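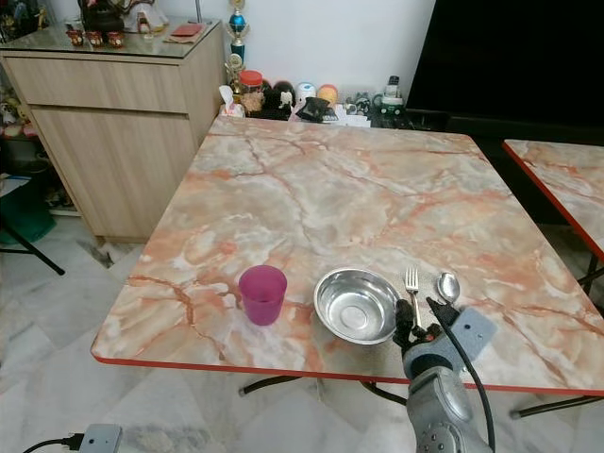
Planning the next equipment round

The budget for the coming year closes in January, and this post sets out how the request for the arm programme has been put together. It is written mainly for colleagues at Stivent and Orozco who share the purchasing line with us, and who have asked why the total differs from the one circulated in the autumn.

The earlier figure covered arms and grippers only. It left out furniture, tableware, cabling and power, all of which were being met from petty cash. When the receipts were added up they came to 1,301, a sum large enough to need its own heading. It now has one, under "Workplace and consumables".

The main request is for 3 arms, each with a gripper and a spare set of fingers. Pristulik has quoted for these as a single order, with delivery in one consignment. A split order was considered and would have spread the cost over two budget years, but the second price could not be held. The quotation is valid for 30 days, and approval is therefore sought at the Monday meeting.

Table-setting remains the reference task for the year. A cup, a bowl, a fork and a spoon make a modest list, yet they differ enough in height, thickness and finish to test most of what we ask of a gripper. Thin handles lying flat on a hard surface are the demanding case, and the finger specification in the order has been written around them.
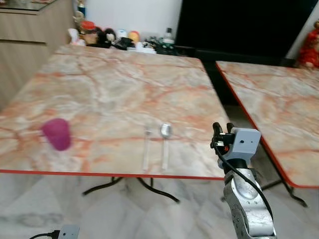 Cutlery should be bought in more than one material. Steel and clear plastic reflect light differently, and a budget that allows for one set alone will be revised within the quarter. The same applies to cups and bowls. The sums are small — it is the repeated ordering that costs staff time.

Folding tables have been kept in preference to fixed benches. They can be moved between rooms and replaced singly, and Odumness has confirmed that its own sites will use the same height. Any change of table must be notified before purchase, as the mounting positions depend on it.

Cable provision has been raised on the advice of those who work with the arms daily. Each arm will have one spare gripper cable, and extension leads will be bought with the arms and charged to the same heading.

Two items are held over. Storage cases will be reconsidered at the half-year review, and the service contract will be priced separately once the warranty terms are in writing. Comments on the draft should reach the purchasing desk before the meeting.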